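**Ticket 34 : communiqué Flallel envoyé deux fois à la liste presse**

Statut : ouvert
Ouvert le samedi 16 mars

Le communiqué de Flallel est parti en double vers la liste « presse régionale » de Kuvunov. Le second envoi a suivi le premier de 11 minutes. Deux rédactions ont répondu pour se plaindre, une troisième demande à être retirée.

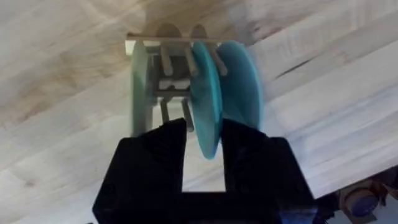
## Vérifications

- Planification : une seule tâche visible dans Kos.
- Journal d'envoi : 2 entrées, même objet, même expéditeur.
- Liste : pas de doublons après export et tri.
- Embargo : respecté sur les deux envois.

La seconde entrée vient de Nasus. L'ancienne règle de relance, prévue pour s'arrêter en juin, est restée active après la migration. Elle renvoie tout message sans accusé d'ouverture. 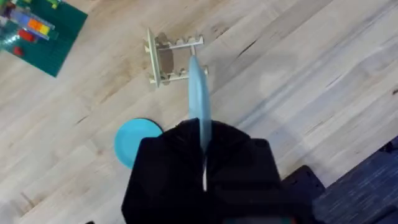 ## Correctif

1. Règle de relance désactivée dans Nasus.
2. Contact désinscrit à sa demande.
3. Envoi de test vers 4 adresses internes : un seul message reçu par adresse.

Reste à faire : mot d'excuse aux deux rédactions, à valider par le client. Ne pas relancer la liste d'ici là.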